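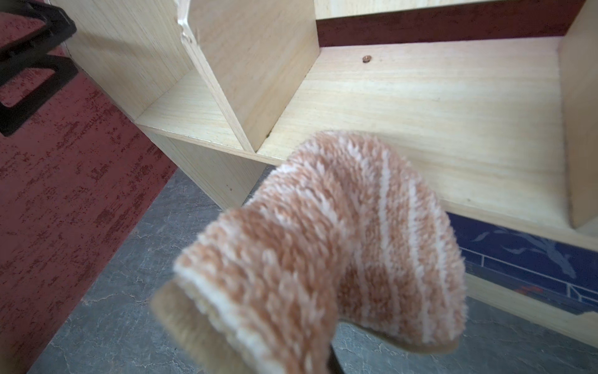
Budgeting for a tidying arm at home or in a small workshop

Luuk Verschueren, updated 7/7/26

The price on the website is for the arm. What you pay to get socks off the floor is a different figure, and most of the gap can be worked out before you order. These are the notes I give people who ask me what to put aside. They apply to a small second-hand or entry-level arm with a two-finger gripper and a wrist camera, used for picking up and putting away light things. If you want something that cooks or lifts shopping, look elsewhere.

Start with the jobs

Write down what you want picked up and where it has to go. Do it over a fortnight, on a sheet stuck to the fridge, and write down the object every time you bend for one. Soft things and hard things go in separate columns. Fluffy socks, gloves, dusters and flannels are light and cheap to practise on, but they sag when lifted and trail over the edge of a shelf. Tins, blocks and boxes keep their shape and need more accurate positioning.

Mark anything you would be upset to see crushed or dropped. Leave those off the first year's list.

When you have the list, cross out every job that takes you less time than clearing the floor for the machine. On mine that removed nearly half.

Measure the furniture before the arm

Suppliers ask for your table height. They ask much less often about the inside of the cupboard, and that is where the trouble comes. For each shelf or compartment you plan to use, note:

The clear width between the side panels, at the front edge.
The clear height, measured under any lip or rail.
How far back you need things placed. Front third is easy. Right at the back needs a longer reach and a slimmer wrist.
Whether the unit moves when you push it with one finger. If it does, add wall brackets to the budget.

Then ask for the width of the gripper with its fingers open, and for the wrist with the camera fitted. I asked Jelter for both. The brochure gave only the first, and the wrist was the wider of the two. A narrow compartment beside a divider can be fine for your hand and no good for the machine.

Damage to edges is worth a line of its own. Laminate and chipboard chip at the corners, and a chip catches loops in woolly fabric. Sand or tape the bad spots first. Edging strip from Wuyts, the hardware shop on the ring road in Drudberg, irons on and costs very little.

What the quote leaves out

My own quote for the arm and gripper was 2,772 euros. The amount that left my account was 3,087. The difference was made up of delivery, a steel base plate, a longer power lead, an emergency stop on a cable I could reach from the door, and a set of spare finger pads. None of it was a luxury. I would have been glad of a single sheet with all of it on before I signed, so ask for one.

Things to get priced in writing:

Delivery to the room, if you have stairs.
Base plate or clamp. A kitchen worktop clamp is not strong enough for most arms.
Spare finger pads, and how long they take to arrive.
The camera, its cable and its mount, as separate lines.
Software after the first year. Fidero, who supplied my camera and the program that goes with it, charge 113 euros a year once the free period runs out. That was in the terms and I missed it.
Return postage if it goes back for repair.

Leave the extended warranty until you have read what it covers. Mine excluded the fingers and cables, so I didn't take it.

Soft goods or hard goods: choose the fingers

Rigid plastic fingers come as standard and do well on boxes. For textiles I prefer a narrow finger with a rubbery pad, because it can get under a fold. Buy one good pair for the thing you pick up most and keep the standard pair in a drawer. Swapping tools in the middle of a job is a pain and the automatic changers cost too much for a house.

Dark fingers against a dark rug are hard to make out on a small screen. A patterned rug doesn't help either. If you are going to lay the arm's working area over two kinds of flooring, try it on both before the return period ends.

Label and fix the storage

Number each cupboard or compartment and use the same number in the program. A handwritten number on a scrap of white label is enough, stuck on the front edge where you and the wrist camera can both get at it. Put it high up the edge. Low down is where the fingers come in, and old tape there gets picked at until only torn bits are left. Take old tape off completely with a bit of white spirit on a rag — test a hidden patch first — and wipe down before you put the new one on.

Fix the cupboard in place once it is labelled. A unit that has shifted by a thumb's width since last week means teaching the positions again, and that is an evening gone.
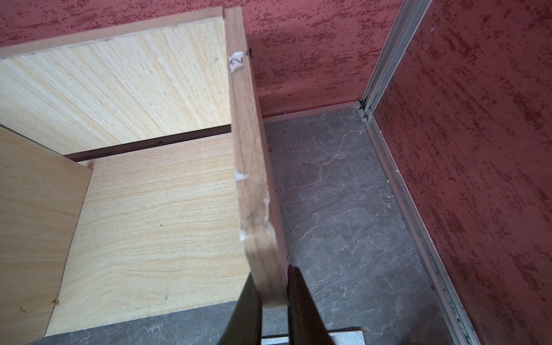 Plan the floor space

Chalk the full reach of the arm on the floor and live with it for a few days. Doors, radiators, the dog's bowl and the ironing board all count. If the arm is on a rolling stand, chalk the stand's parking place too, and check that the wheels will not sit on a grout line.

Hard floors suit a stand better than carpet. If yours is part tile and part rug, set the stand on the tile and let the arm reach over. Floor channels and tracks should be vacuumed before each session; grit and crumbs collect in them and then travel.

Lighting is cheap and makes more difference than a dearer camera. Two plain lamps, one each side, placed so that the inside of the cupboard is not in the shadow of its own top. Price those before you pay for an upgrade.

Set aside time as well as money

The first month goes on setting up. I allowed myself three evenings and it took most of August. Teaching one job, such as lifting a sock and laying it in the left-hand compartment, took me an evening to get started and several more before I would leave it running while I washed up in the next room. I still don't run it when I'm out.

Keep a notebook by the stand. Write the date, the job, what it dropped and what you changed. When you ring the supplier, they will ask for precisely this, and you get better answers if you have it to hand.

Running costs are small. The arm uses less electricity than I expected and the pads are the only part I replace regularly. Put a little by each month in the same pot as the software fee.

New, second-hand or borrowed

Second-hand arms turn up when training rooms and small firms clear out. Ask to see it move through its full range, slowly, with the gripper open and then closed. Listen at the elbow. Ask whether the licence passes to you, and get the answer by e-mail from the maker and not from the seller.

If you can borrow or hire for a month, do that before anything else. Take your own sock, your own shelf if it will fit in the car, and your list from the fridge. Go through the list from the top and tick off what it manages. If fewer than half the lines are ticked at the end of the month, keep the money and buy a long-handled grabber and a second laundry basket.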